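Dos semanas con el kit de cocina de Promeck

Publicado el 2022-06-15

Llevaba desde enero detrás de este kit y por fin lo tengo montado. Para quien no lo conozca: Promeck vende el Troncoso, un paquete para practicar manipulación en un entorno doméstico, con la pinza, el soporte de muñeca con su cámara, el cableado y un programa para grabar y repetir movimientos. El brazo lo pones tú. A mí me costó 470 euros con envío, y me parece un precio buenísimo para lo que trae.

El montaje me llevó una tarde larga. Los tornillos vienen en bolsitas numeradas (¡gracias!) y el manual está bien hasta la página de la calibración, que parece traducida con prisas. Tuve que repetirla 2 veces porque había metido al revés el desfase de la muñeca. Culpa mía a medias.

Lo que más me ha gustado es el programa. Guardas un recorrido, lo nombras, lo retocas punto por punto y lo vuelves a lanzar. Ya tengo 1.543 recorridos en el disco, casi todos malos, pero cada vez menos. He estado trabajando sobre todo con la tabla de cortar y la tostadora, que dan mucho más juego del que esperaba.

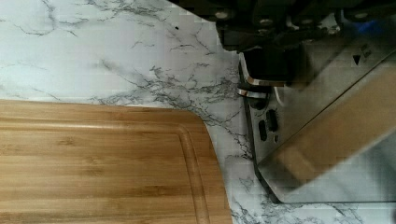
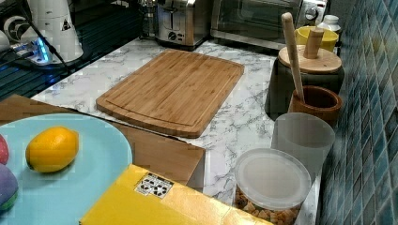
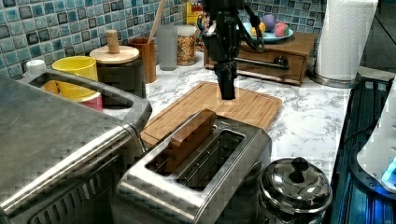

La tabla de bambú, en las tres fotos, sobre la encimera blanca de vetas grises.

Bajar la pinza hasta casi rozar la tabla impresiona la primera vez, yo tenía el dedo pegado a la parada de emergencia. Ahora ya ni me acerco. El acero refleja todo lo que tiene alrededor y eso complica un poco la visión desde la muñeca; bajando la exposición mejora bastante.

Pegas: los cables son largos y hay que pensar bien por dónde llevarlos, y el programa tarda en abrir cuando pasas de unos 1.000 recorridos guardados. También miré el Stuvdale de Bruneck, que es más silencioso según su ficha, pero no deja editar los puntos a mano y para mí eso era imprescindible.

Lo siguiente es probar con la tapa de la olla. Ya contaré.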